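Re: [dukley-list] Sheet numbering on the Plernitz survey reprints
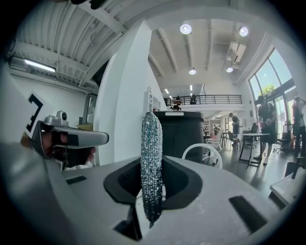
Dukley Digest, Vol. 41, Issue 7

Annick,

I have checked the reprint against the Courtois index and the discrepancy you describe is in the index. Sheets are numbered continuously from 1 to 1,376 in the original survey. Courtois restarts the count at the colour plates, so every reference after sheet 1,069 points to the wrong page.

Annick Maillard wrote:
> The catalogue entry for the Plorkar drainage map
> gives sheet 226 in the second series. My copy has
> no second series. Is a volume missing, or should I
> be reading this as a continuation of the first?
> I would like to sort this out before I send the
> bindings away in March.

It is a continuation. Add 1,069 to any second-series number and you will have the printed sheet number, so the drainage map is sheet 1295. I tested this on the parish boundaries and on both canal sections and it held for all of them.

Two exceptions. Sheet 741 was printed twice, once with the contour interval in feet and once in metres, and Courtois lists only the metric one. The other version is catalogued under the engraver's name. The key map has no number at all and is usually found folded into the back pocket. If your pocket is empty, look behind the title leaf before assuming it is lost.

For the bindings, I would ask for guards on the folded sheets and no trimming at the fore-edge. The marginal grid references sit very close to the edge on the later printings, and the grey cloth copy at our centre lost most of them when it was rebound.

I can send a corrected concordance as a plain text file. It still lacks the harbour sheets, which I have not been able to examine. If anyone on the list has them, the printed number and the date in the lower margin are all I need.

Ginette Masson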